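Iment cell forum > Faults and safety > Left arm drops brick, then carries on like it's still holding one

elisprosser
21 December 2021
Anyone else getting this on Dinel 6? Two arm sort, red to white bin, green to yellow bin, yellow to black. Left arm closes, lifts, loses the brick partway. Doesn't notice. Goes to the bin, opens on nothing, logs a good place. Then comes back down fast for the next one and this is where I get nervous. Fingers hit the cloth twice this week. No protective stop either time.

Log says 1,916 placed. No way that's right.

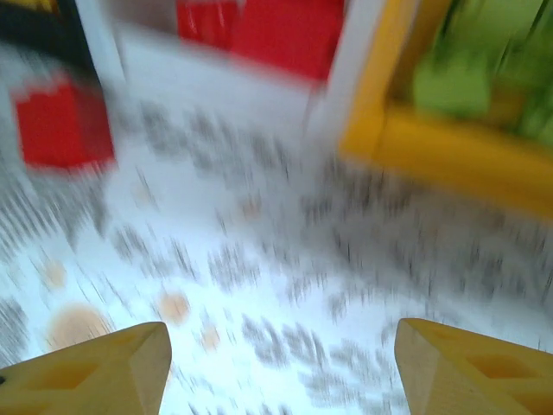
Llinos Voyle
Fingers hitting the table with no stop is a safety fault, full stop. Forget the count. Have you got contact force limits turned on or did they go back to default when you updated? Mine did in May and I only found out when it bent a bracket.

elisprosser
Checked, they're on. Set to what Herath recommend. Might be the cloth soaking up the hit so it never gets to the threshold?

samah_k
Cloth won't soak up that much. What's your grip check, width or current? If its width only, a finger that stalls early looks the same as a finger on a brick. Sounds like yours is stalling.

elisprosser
Width only. Didn't know there was a choice tbh. Picks where it gets the brick square between the fingers seem fine, the ones on a corner are the ones that go.

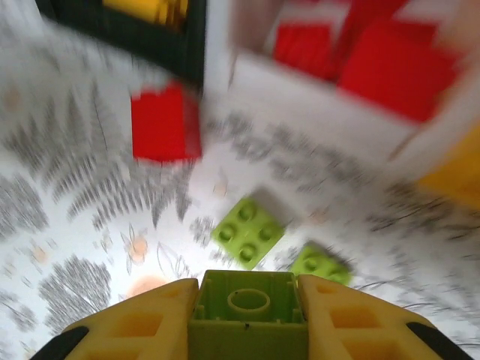
Tried slowing the lift by half and got fewer drops, but still 7 in one shift. Also swapped the finger pads, no change. Rehomed the gripper, no change. Running out of ideas and the boss wants it going again after the holidays.

samah_k
Turn on the current check. Settings, gripper, advanced, way down the bottom. Then redo the empty close calibration or it'll reject everything.

Angharad Nicholas
I don't agree its the grip check. We had the same thing at Duststead and it was the cable. Loop was too tight at the elbow, pulled at full reach, gripper lost signal for a split second and held its last state. The arm thinks it's closed because thats the last thing it heard. Changed the check, made no difference at all. Rerouted the cable, gone.

Check your slack with the arm stretched right over the bins. And check where the two arms get close to each other too, ours snagged there.

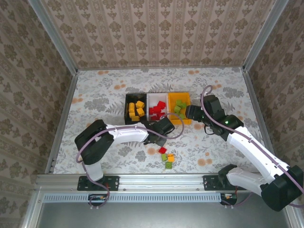 Ours was only bad on one side, so don't go by the arm that behaves. And power it down before you put your hand in there, please. A held state can let go whenever it likes.

samah_k
Possible, but a signal drop should throw a comms fault. Elis are you seeing any?

elisprosser
Almost 6 a day. I thought they were from the network switch so I'd been clearing them. Oops

Llinos Voyle
Clearing them!! Mate. Stop running it.

elisprosser
Yeah ok. It's off. Will redo the cable first then the current check, one at a time so I know which. Plan is put the loose bricks back down by the bins, run it at quarter speed with my hand on the e-stop and watch for the comms fault.

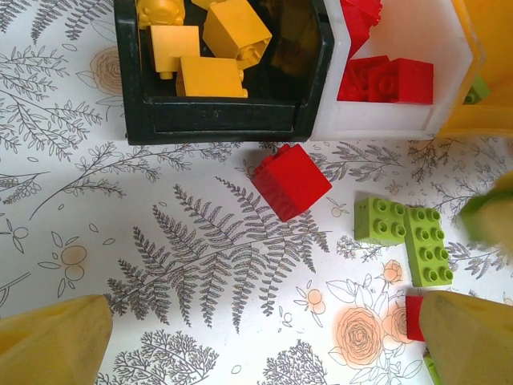 obed_asamoah
Quarter speed might hide it if it's the cable, less whip. Do a slow run to be safe, sure, but don't call it fixed until it's done a full shift at normal speed with the guard shut. And send Herath the fault log before you clear anything else, they only keep the last bit.

elisprosser
Will do. Log's going to them tonight. Still reckon the no stop thing is seperate, so I'll start another thread for that one.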